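Pieter Baloyi
Notes on robot teaching
1/28/20

Satin, second week

The first week of the Drument project was given over to cotton, and I reported on it here at some length. The present entry concerns satin, which the team at Ramanauskas asked us to attempt next. Their interest is in table linen and light bedding, and they wish to know whether a pair of arms can be taught to fold such pieces by a person who has never written a program.

Our method remains the same. The operator sits at the control desk, takes one handle in each hand, and folds the cloth through the arms. Every movement is recorded together with the views from the cameras. When a sufficient number of folds has been gathered, the recordings are used to train the software, and the arms are then asked to attempt the work unaided. No such attempt has yet been made with satin. We have 746 accepted recordings and have agreed with Ramanauskas that training will begin at 3000.

Cotton forgave a good deal. A grip taken slightly too far from the corner still produced an acceptable edge, and the cloth stayed where it was put. Satin slides. An operator who releases one corner before the layers have settled will see the top layer creep back. Of the recordings rejected so far, the greater part were lost in this way, and most of the remainder because the fingers closed on one layer when two were wanted.

It was therefore decided to change the instructions given to operators. Under the earlier rule both arms moved together wherever possible. Operators are now asked to let one arm rest on the folded cloth while the other withdraws fully to its own side and waits there before the next movement. This adds time to each fold. It has also given the recordings a steadier pattern, and I believe that the software will learn more readily from a slow and regular example than from a quick one that differs at each attempt.

A further matter is pressure. The handles supplied by Grika give the operator no sense of how firmly the fingers are bearing on the table. With cotton this was of little consequence. With satin, too light a touch allows the layers to part, and too heavy a touch drags the whole piece along when the arm next moves. Operators learn to judge it by watching the creases around the fingers. I found this difficult myself and was slower to acquire it than two of my younger colleagues, who were kind enough not to remark upon it.

Emier, the program we use for reviewing recordings, has been set to play each fold at double speed. Review is tedious work and I should recommend that no person undertake it for a whole afternoon. I did so once in January and passed several folds that had to be withdrawn the following morning.

The left arm holding while the right arm stands clear, under the revised instructions: 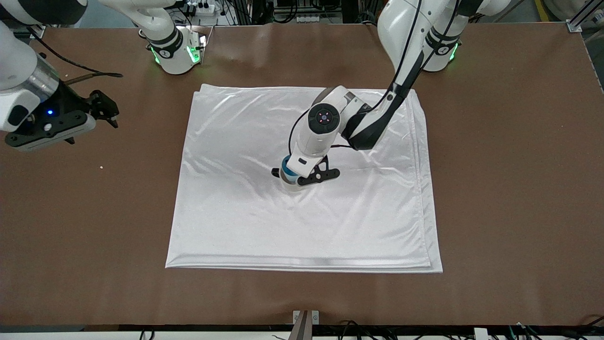 Matters for the coming week

The recordings made under the old rule, 655 in all, will be kept apart until we have decided whether to use them. Ramanauskas has also asked for a trial with a larger piece, and I have requested that this wait until the present size is complete. Readers who have taught arms to handle slippery cloth by remote control are invited to write to me at the usual address, particularly if they have found a better finger surface than plain plate.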